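Home | Docs | Downloads | Forum
Search the Pranik manual... Go

4. Recording demos with two grippers

1. Hold both grippers over the table and wait for the tracker to lock.
2. Start recording, then move slowly — I still rush this.
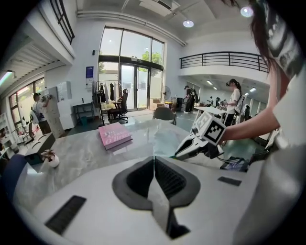 3. Save each take before you start another. My Urnuvcombe set has 158 takes, and I lost a few learning that!

Caution: don't cover the marker cube with your hand.

Note: I train on 100 takes first, just to catch bad ones early.

Comments (2)
aguirre_lab: Step 3 saved me, thanks!
cindusport: Does it handle 1,621 takes?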